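The lid job stopped on us again on 4th May, and this time I wrote things down while it was fresh.

The task is simple on paper. The hand-held gripper picks up the round inner lid of a rice cooker, carries it over, and presses it into the cooker's own lid. We record people doing it by hand with the tool, then the arm tries to copy them. We had 186 good recordings before the trouble started.

## What failed

The arm closed on the rim, lifted, and kept closing. The grip limit is supposed to cut in and it didn't. The lid bent a little at the edge and shot out sideways onto the floor. Chie Ebihara hit the stop button. She was standing well back, so no one was hurt, but the stop took longer than I liked.

Wakana pulled the log that evening. The force reading had frozen 11 seconds before the slip. The controller went on trusting the last value it had, which was a low one, so it kept squeezing.

We went back to the hand-held tool the next morning to check the grip itself. Same kind of lid, with its perforated silver face and thick black rim, and one of the guys holding the cooker up with its lid open.
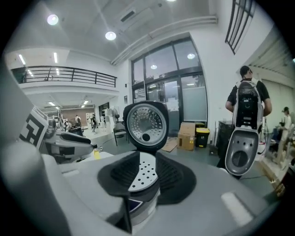

## What we changed

- A reading older than 200 milliseconds now counts as a fault, and the arm holds still.
- The stop button has its own line. It used to share one with the lights on the Amano box, and I'm the one who wired it that way.
- The bent lid is in my desk drawer. It doesn't go back in the pile.

I still don't know why the sensor froze. Ryota thinks it's the connector at the wrist, which was a tight fit from the start. I ordered two spares from Staltard and we'll swap it in June if they show up. Until then the arm runs at half speed.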